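Plorkilar Robotics Hire and Supply
Home Equipment Planning and budgets FAQ Contact

Planning and budgets: frequently asked questions

These are the questions we are asked most by teams putting together a first budget for hand-held grippers, robot arms or both. If yours is missing, use the contact form and it will go to Selamawit Tufa, who looks after quotations.

Should we buy hand-held grippers or an arm first?

Most teams start with hand-held grippers. They cost a good deal less than an arm, need no fixed mounting and can be used on the day they are unpacked. You can record demonstrations for months before you need an arm to run anything on. If your funding has to be spent in one year, order both together and ask us to deliver the arm later. We hold it at our Tramville store at no charge until the end of May.

How many grippers do we need?

Plan by the number of people who will be recording at the same time. Tasks done with two hands need a pair per person. Add one spare for every four in use. Fingers and camera mounts take most of the knocks, and a gripper away for repair is usually gone for a week.

What is included in the price of a Safavi gripper?

The body, the fingers, the camera mount, one set of printed markers and a hard case. The camera is quoted on its own line because many customers already have one. Memory cards, batteries and chargers are also separate. Please check this when you compare our quotation with another supplier's, as some bundle the camera and some don't.

What do people forget to put in the budget?

Storage, mainly. Video fills drives quickly, and you will want a second copy. After that it is spare batteries, card readers, replacement markers and the objects used in the tasks. Objects get broken, lost or taken home. We suggest setting aside 400 pounds for the first year's objects if you are doing simple tabletop work, and more if you use crockery.

Staff time is the largest cost of all and often sits in a different budget. Make sure somebody has agreed to it before the equipment is ordered.

How much room should we allow?

A hand-held gripper needs only enough space for a person to stand, reach and turn. The room fills up with everything else: a bench, a desk with a screen, chairs, and people who need to walk past. Draw the furniture on your floor plan before you decide how many stations will fit.

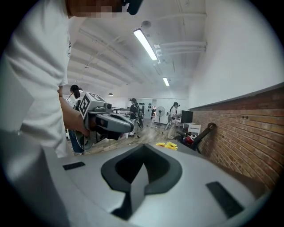 Keep a clear walkway behind each recording position, wide enough for a chair to be pushed back. If an arm is coming later, mark out its reach on the floor with tape now and leave that area free. Moving benches after the power has been put in is expensive.

Do we need special lighting?

Ordinary ceiling lights are fine for most work. Strong sun through a window can wash out the markers, so budget for blinds if the room faces south.

What electrical work is needed?

For grippers, enough sockets to charge batteries overnight. For an arm, check the data sheet for the model and have an electrician look at the circuit before you place the order. We can send the data sheet with the quotation.

Can we hire before we buy?

Yes. The shortest hire is one week, running Wednesday to Wednesday. If you buy the same model within 30 days of the end of the hire, we take the hire charge off the price. Hire sets come with a camera fitted.

How long is delivery?

Grippers are normally in stock. Leken arms are built to order, so ask for the current lead time before you fix a start date. Orders for ten or more grippers may be sent in two parts.

How long do the fingers last?

It depends on what is being picked up. Customers working with soft or light things often go the full 52 weeks of the year on one set. Rough or sharp objects wear the pads much sooner. Put two sets per gripper in the first year's budget and adjust after that.

Is there a service plan?

There is a yearly plan covering inspection, recalibration and return postage. It costs 100 pounds per gripper. Damage from drops is not covered, though repairs under the plan are charged at parts only.

Can you quote in a form our finance office will accept?

We can split a quotation by cost code, by financial year or by department. Tell us which when you ask. Prices are held for 30 days and are shown with and without VAT.

Planning and budgets Request a quotation Hire terms Returns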